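Speaker notes – Setting out a small cold counter: yield, holding and waste
Clenberg trade day, session 2, 5th October

Slide 1. Title

Start on time. The room has to be cleared for the next session, so questions go at the end and continue in the corridor if needed.

State the scope. The talk covers counters that make and sell cold food on the same site, with one prep bench and one chilled display. Central kitchens are out of scope. So is hot holding.

Slide 2. Where the loss occurs

Define the three terms before showing any numbers. Trim is material removed in preparation. Overrun is finished product unsold at close. Drift is the difference between the recipe weight and the weight served.

Most sites record overrun, as it goes into a bin at a known time and someone has to sign for it. Fewer record trim. Drift is almost never recorded, and it was the largest of the three at the Bresero counter.

Pause here. People usually want to argue about trim.

Slide 3. The Bresero figures

Explain the method first. Every bread delivery was weighed on arrival. Fillings were weighed before and after each shift. Sales came from the till. The difference was assigned to trim, overrun or drift using the bench sheets.

The trial covered 520 sandwiches. Of those, 418 were sold on the day they were made. The rest are overrun. Do not round these on the slide or when speaking.

The drift result applies to soft fillings only. Sliced fillings stayed close to the recipe because the slice sets the portion. Spreads and bound salads did not, and the overweight was worst in the last part of each batch, when staff were finishing the tub.

Slide 4. Scoops and scales

A portion scoop fixes volume. It does not fix weight. A bound salad that has been standing releases liquid and packs more tightly, so the same scoop gives a heavier portion later in the shift. Stir the tub before each batch.

A scale at the bench fixes weight but slows the line. The compromise used at Bresero was to weigh one portion in 8 and correct from there. Mention that the scale has to be level and that the pan must be zeroed with the board on it.

If asked about the scale itself: it was a Bondex bench unit. No view on other makes, none were tried.

Slide 5. Bread

Bread is treated as a fixed cost on most counters and should not be. Loaf length varies between deliveries. End slices are either used, sold as something else or thrown away, and the choice needs to be written down so that it is the same on every shift.

Staling is faster in the chiller than at room temperature. This is well established and still surprises audiences. Bread waits at room temperature, wrapped, and goes into the chilled display only as part of a finished item. Cut faces are covered at once.

Slide 6. Display
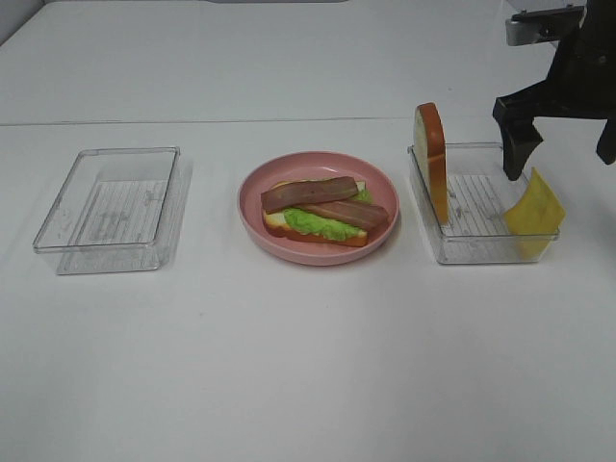 Spacing matters more than quantity. A full display sells the front row and holds the back row until close, and the back row is where overrun comes from. At Bresero the display was cut to a single row and refilled from the bench in small batches. Staff objected in the first week on the grounds that the counter looked bare. Sales by the hour did not change.

Open-faced items need separate treatment. The surface dries, the edge of the bread lifts, and moisture from the topping moves down into the crumb. A thin layer of fat over the full slice slows this. It has to reach the crust on all sides. Make them last and keep the batch small.

Do not stack anything under the air outlet of the cabinet. The Ueda cabinet used in the trial has its outlet at the rear, so the back of the shelf was left clear. Other layouts will differ – tell the audience to check their own with a probe at each shelf position before the counter opens.

Slide 7. Record sheet

Show the one-page version. Four columns: time, item, number made, number left. Resist requests to add more. An earlier sheet, used in April, had a column for the reason for waste, and the entries were unusable. Most said "old".

The sheet is filled in at each refill and not at close. Figures written at close are recalled from memory and tend to agree with each other too well.

Slide 8. Limits

One site, one menu, one season. The drift figure depends on the share of soft fillings and should not be applied to another counter without weighing. Labor time for the extra refills was not measured. It should have been.

Leave the record sheet on screen during questions. Printed copies are on the table by the door.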